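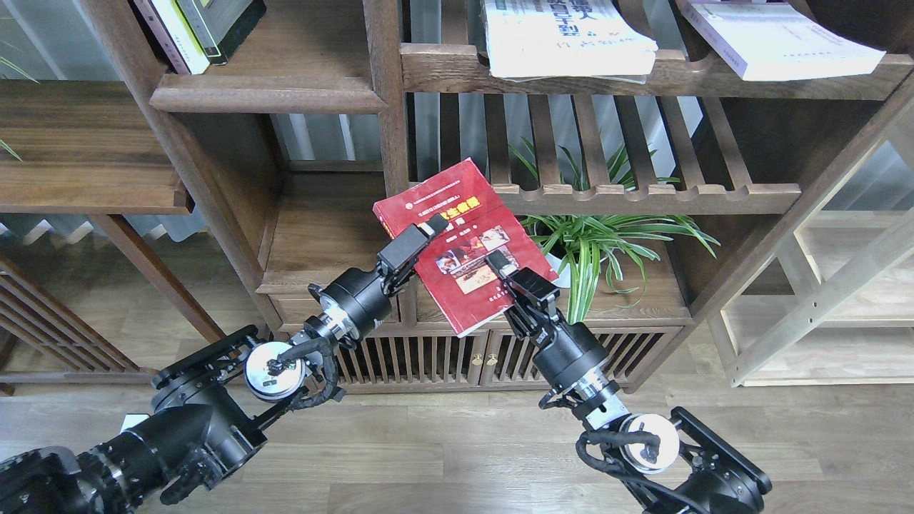
FOR IMMEDIATE RELEASE

Dorkeo Reading Room reopens in September with fewer books and a great deal more shelf

The Dorkeo Reading Room, a small lending library on the second floor of the Chávez Building, will reopen to members and the public in September after six weeks of sorting, dusting and mild disagreement.

The room closed in the summer so that its collection could be cleared down and put back in an order that a stranger might follow. The old system filed books by the date they were donated. It worked very well for anyone who remembered the date they were donated.

The final count is 2074 titles, in Chinese, English and Spanish. Another 62 were found to be second or third copies of books already on the shelf, and these will be sold from a table by the door on opening day. Among the duplicates is a manual on raising carp, which the Reading Room owned in triplicate and had lent out once.

Paperbacks in Chinese now have their own run of shelving, a change members have been asking for. Titles are grouped by subject, then by author, and each section has a printed card to say what it is. Readers who preferred the thrill of the hunt may apply to have a card turned around.

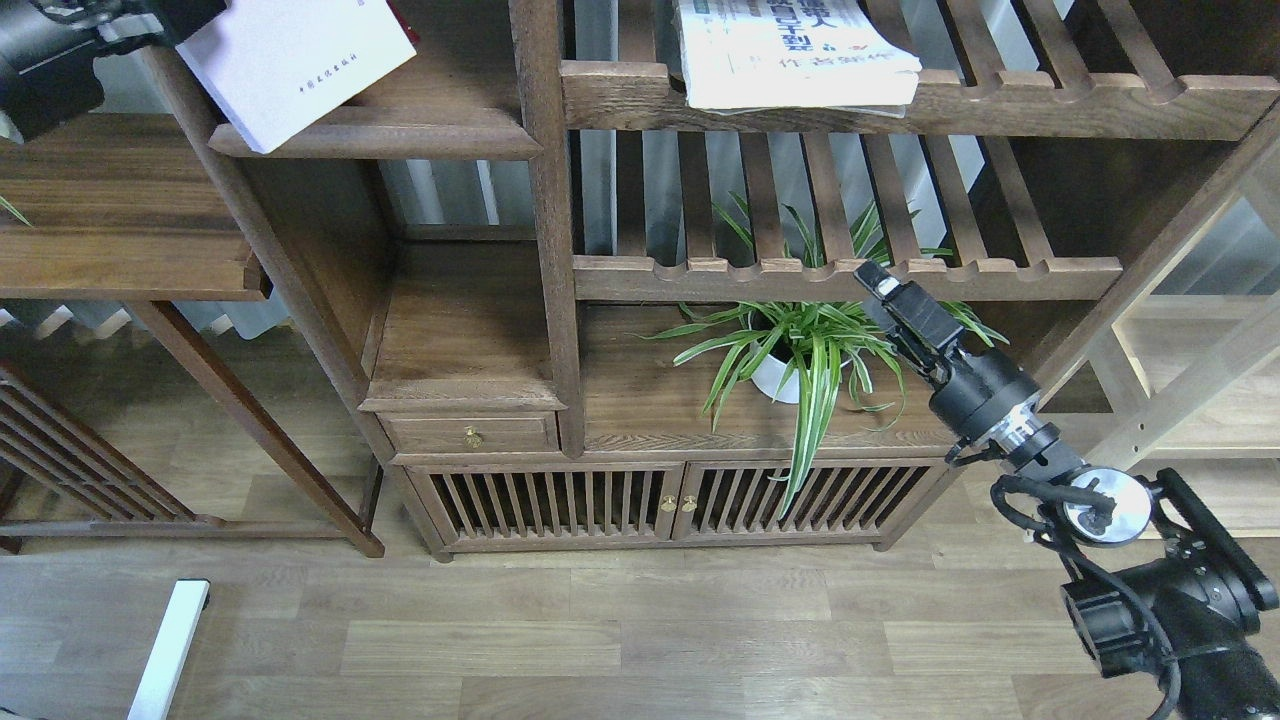 The furniture has stayed. Bener, the joinery shop hired to look over the shelving, recommended tightening a few joints and otherwise leaving it alone, advice the Reading Room was delighted to receive and slightly surprised to be billed for. The dark wooden unit by the window blinds keeps its slatted doors, its brass knobs and the notched front rails that everyone runs a finger along. It also keeps the spider plant, whose leaves come up through the slats of the shelf above and hang down over one of the cabinet doors. Members who need something from that cabinet are asked to lift the leaves gently and put them back where they were.

Newspapers may be read at any time and should be folded again afterward. The Reading Room accepts that there is more than one way to fold a newspaper and asks only that people pick one of them.

Borrowing rules are unchanged. Members may take six books at a time for a month. Late fees remain in place and remain very hard to collect.

New shelf cards and borrowing slips were printed by Drastis, which also supplied 100 cloth bags for the reopening. These will go to the first 100 people through the door, one each – including those who come back in wearing a different hat.

Doors open at 10 a.m. on the first day and the duplicates table closes at 3 p.m., or when the carp are gone. Entry is free. The elevator is working, and the stairs are next to it.

About the Dorkeo Reading Room

The Dorkeo Reading Room lends books to members and lets everyone else read them on the premises. Donations are welcome by arrangement. Please ask before bringing encyclopedias.

Press inquiries: the front desk, Chávez Building, second floor, mornings only.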